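Slide 4. Looking after the hands (Etornam speaks, I take the questions)

Good morning again. Each cell has two arms, and we check the cables before any other thing. The wrist cable must have a free loop.
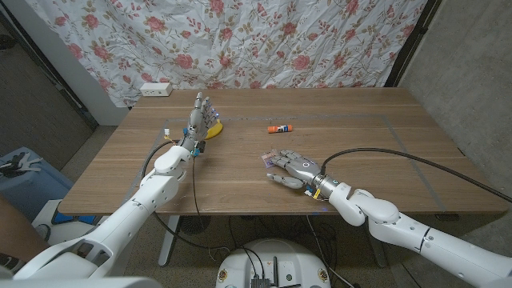
Every 145 hours we open the wrist cover and clean the connector. It takes 11 minutes. Please do not pull by the wire.

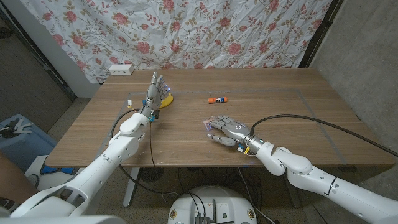

Then we run the fingers slowly, 10 times open and closed. Pause here. Ask Kristaps for the Losov sheet.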